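Workshop notebook – the big sink
24 February 2019
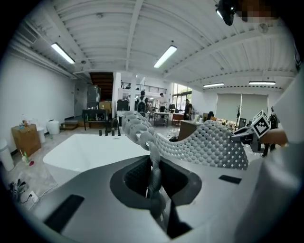

The white basin, with the dark tap and its row of short handles along the back rim.

I have been meaning to write up the sink for ages, and as I spent most of the morning thinking about it I may as well put it all down in one place while it is fresh. It gets used by everybody and looked after in fits and starts, mostly by whoever can no longer stand the state of it (me, this week, and Carla Kassab the time before).

First, the cleaning. I like how bright the inside of that basin comes up, and I would dearly love to keep it that way. The green scourers are banned from today. I have put a packet of soft cloths in the cupboard and a bottle of the plain washing-up liquid next to them, and between them they deal with nearly everything we throw at it. For tea stains, a spoonful of bicarb in warm water, left for 22 minutes (that was how long my phone call lasted, so I can't claim any science behind it) and then wiped round with a cloth. Lovely result.

Second, plaster. Please, please rinse mixing tubs into the bucket and let them settle overnight. Carla weighed what came out of the trap when she last had it apart and it was 400 g, nearly all of it plaster from the Skudent moulds, set hard as a biscuit. She has kept a lump on her desk as a sort of warning – rather handsome, if you like that kind of thing.

Third, spares. I rang Haddad about washers for the tap and they sell them in bags of 49, an odd number that I did query. The bag is £22 with delivery. It seems a lot of washers for one tap but they keep for ever, and the Clulbridge workshop has offered to take half off us, so I have said yes.

The handles want a proper wipe behind as well as in front. An old toothbrush is the thing, worked along the back of the rim where the limescale likes to gather. I use white vinegar let down with the same amount of water and rinse it off straight away, as I am nervous of what it might do to a dark finish if it sat there.

Still to do:
Ask Selero whether their sink strainer comes in a finer mesh.
New lid for the settling bucket.
Carla would like a hook for the cloths. I said on the left, she said on the right, and we have agreed to talk about it again in July when the cupboards get moved.

Trap next due for opening after 200 tubs, going by the tally sheet on the cupboard door. Please do fill it in!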